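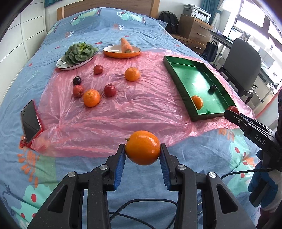
Oranges: refrigerator or bedroom?
Horkley Home Forum > Kitchen and Pantry > Fruit and vegetables

yevhen_v
Posts: 12
Good evening to all. My kitchen is very small and warm, so my fruit lives in the bedroom, where I keep the radiator closed. My wife's aunt says that oranges must never go into the refrigerator because they lose the taste. My neighbor says the opposite, that outside of it they are dry in a week. I would like to understand who is right before I buy the big net from Fahmy market again. The last net was cheap, but I threw away nine oranges from it, and I am ashamed of this.
Yevhen Vakulenko

pantrymoth
Posts: 1,173
Fridge. Loose in the drawer, no bag. Mine go three weeks easily. The ones in the bowl are for looking at.

Dunmow_Lil
Posts: 228
I disagree with the moth again, sorry! A cold orange tastes of nothing, and if you peel it straight out of the fridge your fingers hurt. We eat ours within the week so they stay on the sideboard. How fast do you get through them, Yevhen? And what went wrong with the nine, was it mold or did they go hard?

yevhen_v
Posts: 12
Thank you both. Mold on four, always at the place where one orange was pressing another. The other five became light, and the peel was like leather. We are two persons, and we eat one orange each in the evening, sometimes none.

pantrymoth
Posts: 1,173
Then you had two problems. The moldy ones were packed too tight or got knocked on the way home. The leathery ones dried out. Take them all out of the net the minute you get in and spread them so they don't touch. Anything soft gets eaten that night.

Also keep apples well away from anything you don't want to ripen. An apple in with plums will push them along fast. Oranges don't ripen any further after picking, but I still store mine separately.

grocer_retd
Posts: 12
I sold fruit for most of my life and we never had citrus next to apples for long. But I will say Lil has a point on flavor. Keep the bulk cold and bring out what you want for the next day or two. Do not wash them until you are going to eat them.

Dunmow_Lil
Posts: 228
I always wash mine first, dry them with a tea towel and they're fine. Never had a moldy one from it.

grocer_retd
Posts: 12
If you dry them properly you might get away with it. Most people don't, and the damp sits around the stem. 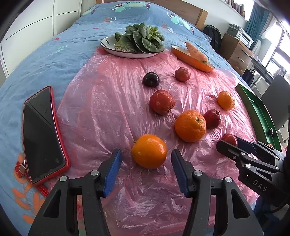 Last edited by yevhen_v on 06/08/2024. Reason: spelling

yevhen_v
Posts: 12
I promised to write how it went. I bought one net from Fahmy and divided it in two parts. One half I put loose in the refrigerator drawer, the other half I left in the bedroom, not touching. After 12 days the cold ones were still heavy and the peel was smooth. From the bedroom ones, two had become light and one had a soft side, but the taste of the good ones was better, I must admit. My wife tried them with closed eyes and she chose the bedroom orange two times from three.

So now I do as grocer_retd advised. The apples have moved to the shelf in the corridor.

One more question. In the shop they have two kinds, Puner and Zeleo. The Zeleo has a thicker peel. Will it keep longer for this reason?

Dunmow_Lil
Posts: 228
Two times out of three! I'm telling my husband.

pantrymoth
Posts: 1,173
Three tastings is not a test. But fine.
Thick peel helps against knocks, yes. I find Zeleo a bit dry inside by July though. Pick each one up and buy whatever feels heavy for its size.

grocer_retd
Posts: 12
Puner for juice, Zeleo for peeling. Keeping quality depends more on how long they sat in the warehouse than on the peel, and you can't see that in the shop.

yevhen_v
Posts: 12
I understand. Then I will buy a half net of each, if they agree to cut the net.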